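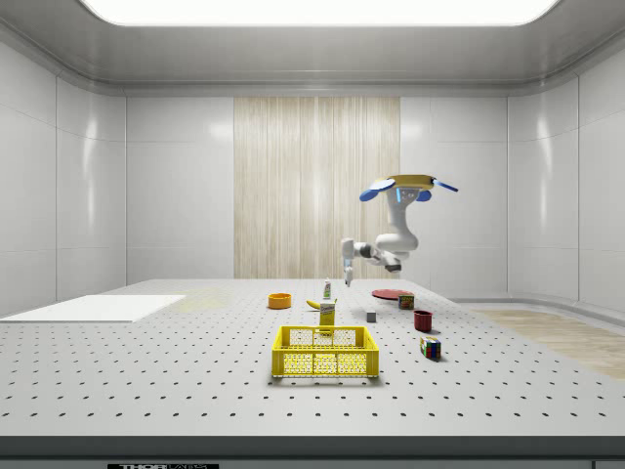
仿真里选夹爪和相机位置，有没有人一起聊聊（Tulent vs Flimetico）

板块：机械臂与末端执行器 > 仿真
排序：最早回复在前

慢半拍的伺服 楼主
先说背景，我在 Prikby 这个小项目里管抓取，真机还没到，所以这阵子全在仿真里泡着。任务很土，就是桌上放一堆家用小东西，香蕉、碗、小瓶子之类的，让吊装的臂一个个抓起来放进黄色的篮子里。孔板台面，臂从顶上倒挂下来，场景基本不动，只换夹爪和相机。
夹爪手里有两套模型，一套是 Tulent 的平行夹爪，手指细长；一套是 Flimetico 的，指垫宽，张开行程 80 毫米。控制器统一用 Jaunzems 的阻抗控制，参数没动过。
我跑下来的感觉是 Tulent 抓小瓶子舒服，手指能插到旁边东西的缝里去。抓香蕉就不行了，两根手指夹着中间那一段，一抬就转，头重脚轻地在那儿晃。Flimetico 正好反过来，香蕉稳得很，可是瓶子旁边只要挨着别的东西就容易蹭倒。
想问问大家，如果只能买一套，你们会怎么选？还有腕部相机到底值不值得装，我有点拿不准了。

铝型材爱好者
先问一句，指垫摩擦系数你设的多少？好多人拿默认值跑，跑出来的结论基本没法看。我之前也觉得细手指抓长条的东西会转，后来把接触点从单点改成面接触，转得就没那么夸张了。

慢半拍的伺服 楼主
回铝型材：两套用的是同一个摩擦值，0 点几那个我回头翻一下配置。面接触没试过，今晚就试！

苔藓与减速机
我站 Flimetico。小瓶子蹭倒是规划的锅，你让它从正上方下去，别斜着进，能好不少。香蕉在手里打转这个才难救，后面放进篮子的时候姿态全乱了，搭在篮子边上你还得写一堆恢复逻辑。

夜班调参员
不同意楼上。从正上方下去也要看张开多宽啊，宽指垫张开以后那两块东西本身就占地方，物体一密根本下不去。楼主的桌子要是摆得松散那随便选，摆得密我肯定要细手指。打转可以抓重心附近，让感知去解决。

苔藓与减速机
"让感知去解决"这句话我听了好多年了……香蕉的重心你给我估一个看看，估偏一点点它照样转。

慢半拍的伺服 楼主
两位别急哈哈，正好接着说相机，我觉得跟这个有关系。腕部相机我装上去以后，远的时候挺好用，一靠近目标就尴尬了，画面里一大半都是台面，东西只剩一截，光看那一截我自己都判断不出抓在哪个位置。

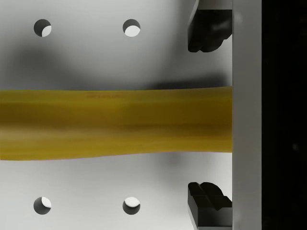 而且越近越看不出深度，孔板上那些孔倒是帮了点忙，至少能当个参照，换成纯色台面估计更惨。我把视场角从窄调宽过一轮，宽了以后边上畸变又上来了，手指附近的像素全被拉歪。现在折中停在中间，谈不上满意。

夜班调参员
腕部相机本来就不是拿来看全局的，它的活儿是最后那几厘米的对准。你应该是把它当主相机用了吧？

慢半拍的伺服 楼主
……被你说中了。一开始图省事，策略输入只给了腕部一路，理由是真机上线少好走。

铝型材爱好者
少走线这个我懂，但是真不能省。加一路高一点的、从臂旁边往桌面看的，成功率马上就不一样。我们组以前做过一次对比，每种配置跑 700 次，单腕部那一路是最差的，加了外部视角以后差距很明显。当然我们那边东西比较规矩，大多是盒子，你那个香蕉我不敢打包票。

端子排没有梦想
插个嘴，外部视角也要小心遮挡。我试过把相机放在臂的正后面，结果手一伸出去，目标全让前臂挡住了，策略学会了伸手之前先记住位置，然后闭着眼睛抓，离谱。后来往侧面挪，再往下压一点角度，让夹爪待在画面的角上，这样桌面留得出来，手在哪儿也知道。

慢半拍的伺服 楼主
端子排这个说法我照着调了，效果真的不错！相机放高一点，斜着往下看，夹爪只在右下角露一块，篮子在左边，盒子、香蕉、瓶子都在视野里，互相没怎么挡。
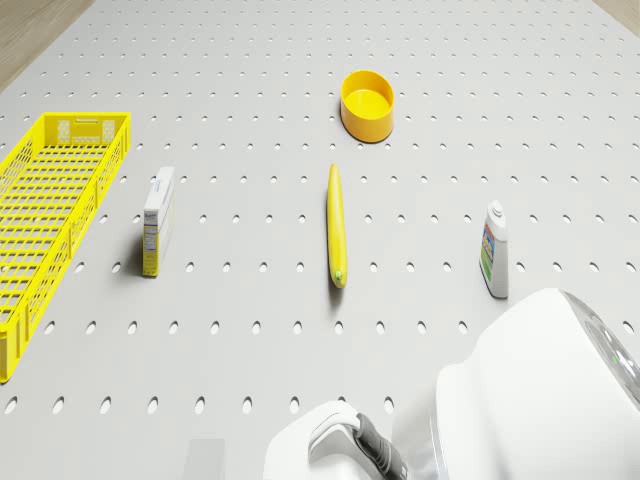
两路一起喂进去之后，Tulent 抓香蕉打转的毛病也轻了，我猜是它终于知道往中间抓了（所以夜班兄说的感知那条也不算全错，苔藓兄别打我）。重新训大约花了 13 个小时，我那张老显卡风扇吵得隔壁来敲门。

苔藓与减速机
不打你，但是你只换了相机没换面接触吧？变量要控制一下。另外影子要留意，仿真里的影子都太干净了，臂一过来桌上多一块灰的，网络很容易拿影子当线索。到真机上灯一换就傻了。

慢半拍的伺服 楼主
对，面接触还没开。影子随机化也没做，记下了。

夜班调参员
顺便问下 Jaunzems 那个控制器你刚度给多少？我用它抓瓶子的时候手指合上会往下压一点，瓶子底下硌着台面，接触力一下就顶上去了。后来把 Z 方向单独调软才好。

慢半拍的伺服 楼主
XYZ 都是一样的刚度，没分开调。难怪有时候看见瓶子一抖。Z 方向你软到多少？

夜班调参员
大概是另外两个方向的一半，再低就托不住了，自己慢慢试吧。阻尼也要跟着改，别只改一个。

铝型材爱好者
说到底楼主预算够不够两套都买啊，手指又不贵，贵的是本体。Tulent 好像能换指垫的，买一副宽的换上去，等于两头都占了。

端子排没有梦想
换指垫可以，但是每次换完 TCP 要重标，别偷懒。我偷过一次，全部物体往一边偏 8 毫米，查了一下午代码，最后发现是手指长度没改。

苔藓与减速机
换指垫那个方案我保留意见，细手指的底座窄，装宽垫以后侧向会不会晃？有真机的人说说。我还是投 Flimetico 一票。

慢半拍的伺服 楼主
目前我倾向 Tulent 加宽指垫，两路相机都留着。今晚先把面接触打开，别的都不动，单独跑一组，然后再分开调 Z 方向刚度。跑完把配置文件贴上来，到时候苔藓兄帮我挑挑毛病。有人装过 Tulent 宽指垫的话麻烦吱一声，想知道夹重一点的瓶子侧向松不松。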